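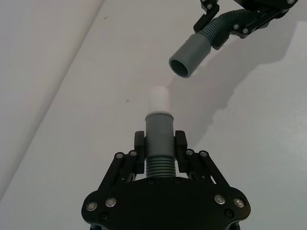

Wastewater testing for respiratory viruses in Prostton and Romcombe

The county health office checks sewage at two treatment plants for the viruses that cause COVID, flu and RSV. Samples are taken before any treatment happens, and a lab measures how much viral material is in them. Most of the collection setup is ordinary plumbing. A gray plastic pipe fitting made of several stacked sections, like the one shown, is the kind of part any hardware store carries. The autosampler is the expensive piece, and it stays in a locked cabinet at the plant.

Last updated September 17, 2026

Which areas are covered?
Homes and businesses on the public sewer in Prostton and Romcombe. If you have a septic tank, your household is not included. Oltidberg is due to be added in October.

Can you tell if my house has a case?
No. Each sample mixes water from every connected property. The smaller plant, Romcombe, serves 882 connections and the Prostton plant serves 2,408. We do not sample individual streets or buildings.

How often do you test?
Twice a week at each plant. Results are usually posted four days after collection. Heavy rain dilutes the samples, so the lab corrects for flow before we post a number.

What does a rising level mean?
More virus is reaching the plant than before. It does not give a case count. One high reading can be a fluke, and we wait for a second before we change the level on the website.

Does the virus in sewage make people sick?
The tests pick up pieces of genetic material, and most of what they find can no longer infect anyone. Plant workers wear gloves and eye protection as they always have.

Is my DNA tested or stored?
No. The lab, Cordier, looks only for the viruses on our list. Leftover sample is thrown out after 30 days.

Who do I contact?
Lorraine Tamihana handles questions about results. For anything about the plants or the Oltidberg start date, ask for Ruby-Lee Treloar at the health office front desk.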